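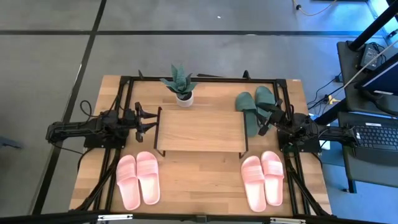
O que é um romance epistolar?

Um romance epistolar é uma história contada por meio de cartas. O leitor lê as mensagens que as personagens escrevem umas às outras e, a partir delas, percebe o que aconteceu. A palavra «epistolar» vem de «epístola», termo antigo que significa carta.

188 partilhas · 4 comentários

Quem conta a história

Em muitos livros existe um narrador único, que conta tudo do princípio ao fim. No romance epistolar, cada carta tem o seu próprio narrador: a pessoa que a assina. Quando essa pessoa escreve «eu», está a usar a primeira pessoa gramatical. Se outra personagem responder, o «eu» passa a ser dela.

Chama-se remetente a quem envia a carta e destinatário a quem a recebe. O destinatário influencia o texto. Uma menina escreve de maneira diferente à avó, à professora e à melhor amiga, mesmo que o assunto seja igual.

Um exemplo

O livro «Cartas de Tirberg», de Aicha Ghoneim, tem 110 páginas e 57 cartas. Dois irmãos vivem em cidades diferentes: Morsy ficou em Tirberg e Closard foi estudar para Surstead. Na primeira carta, escrita em maio, Morsy conta que o inverno acabou e que a ponte da aldeia vai fechar para obras. Closard só responde quatro cartas depois. O leitor fica sem saber se ele recebeu as anteriores.

Mais adiante, os dois descrevem a mesma viagem de comboio. Morsy escreve que a viagem foi curta e divertida. Closard escreve que foi longa e que teve frio. Nenhum dos dois está a mentir: cada um regista o que sentiu. A esta diferença dá-se o nome de ponto de vista.

O que fica por dizer

Entre duas cartas passa tempo, que pode ser um dia ou vários meses. O autor não explica tudo o que sucedeu nesse intervalo. O leitor tem de o deduzir com as pistas disponíveis: a data, o lugar, uma pergunta que ficou sem resposta, uma mudança no modo de cumprimentar. Se uma carta começa por «Querido irmão» e a seguinte apenas por «Closard», é provável que tenha havido uma zanga.

As partes de uma carta

Local e data: indicam onde e quando foi escrita.
Saudação: cumprimenta o destinatário.
Corpo: contém as notícias, os pedidos e as perguntas.
Despedida: fecha a mensagem.
Assinatura: identifica o remetente.
P.S.: abreviatura de «post scriptum», expressão latina que significa «depois do escrito». Serve para acrescentar algo após a assinatura. Nos romances, é frequente o autor guardar para o P.S. uma informação importante.

Cartas, diários e mensagens

O diário é um género próximo, mas costuma não ter destinatário, embora haja quem escreva «Querido diário». Alguns livros mais recentes usam correio eletrónico, bilhetes ou mensagens de telemóvel. Também podem ser considerados epistolares, desde que a história avance através desses textos.

Para experimentar

Escolhe um acontecimento simples, como um jogo no recreio numa terça-feira. Escreve uma carta sobre ele como se fosses um dos jogadores. Depois escreve outra, assinada por alguém que ficou a assistir. Compara as duas e sublinha as frases em que os remetentes não estão de acordo.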